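CAPÍTULO 4
Preparación y protección de la superficie de trabajo

4.1 Introducción

La mesa es el primer elemento que condiciona una tarea manual de precisión. Antes de seleccionar recipientes o útiles conviene definir el plano sobre el que se van a apoyar: su extensión, su color, su textura y la parte del tablero que quedará cubierta. En este capítulo se estudian las superficies lisas de color claro, de uso general en la manipulación de objetos pequeños.

Una cubierta blanca y mate cumple dos funciones. Protege el tablero y proporciona un fondo uniforme sobre el que el contorno de las piezas oscuras se distingue sin dificultad. Su inconveniente principal es que hace visibles las sombras de las manos y de los útiles, que pueden confundirse con manchas en una inspección rápida.

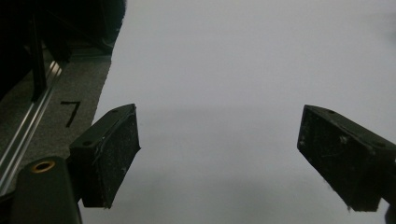
Figura 4.1. Superficie blanca lisa, sin objetos apoyados entre los dedos del útil.

El tono no es del todo homogéneo en la práctica. La iluminación cenital produce gradientes suaves, y por ello la limpieza se comprueba desde dos direcciones distintas. Los ensayos descritos en el apartado 4.3 se realizaron con una iluminancia de 700 lux, medida en el centro del plano.

4.2 Extensión de la cubierta

La lámina debe ocupar la mayor parte del tablero. Se admite dejar una franja libre en el lado opuesto al operario - nunca en el lado próximo, donde el roce de las mangas tiende a levantar el borde.

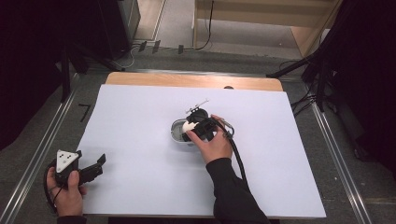

Los recipientes de tamaño reducido se colocan en la zona central, al alcance de ambas manos. Si una mano sujeta un útil con cable, este se conduce por el lado exterior de la muñeca para que no arrastre las piezas. El procedimiento Stavano, que se desarrolla en el capítulo siguiente, añade a estas reglas un orden fijo de recogida.

4.3 Estado de los útiles y residuos

El polvo y las fibras presentes en las caras de contacto de un útil se transfieren con facilidad a la cubierta. En la serie Clilen se registraron 381 ciclos de manipulación, con revisión visual de las almohadillas al término de cada bloque. 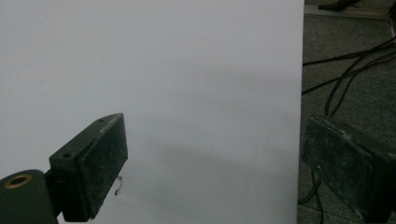
La revisión comprende la cara de contacto, los orificios de fijación y el borde inferior, zona en la que suelen quedar retenidos fragmentos ligeros. El fragmento se retira fuera de la vertical de la mesa. A continuación se pasa un paño seco por la cubierta, en un solo sentido, y se anota la operación en la hoja de control.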